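How to Plan a Cider Tasting at Home

I got hooked on tastings after an October evening at the Sirkstead cider bar, where the list ran to 148 bottles and I panicked and ordered the first one. Doing it at home is so much easier!

Pick four ciders, dry to sweet. I like starting with a Frei (bone dry, a bit funky) and ending on something like the Zistedmont perry. Chill them for 2 hours, then let them sit out a few minutes - too cold and you'll taste nothing.
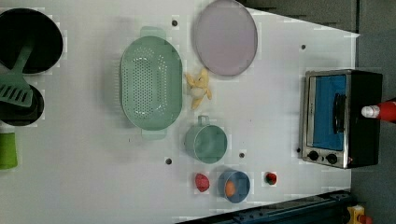

Green spatula, black pans and a mint-green colander.

Pour small! A third of a glass each is plenty, and 300 ml of water per person on the side. Plain crackers and a sharp cheddar between rounds, and write your notes before anybody starts talking. Leftovers keep overnight with a stopper in the fridge door.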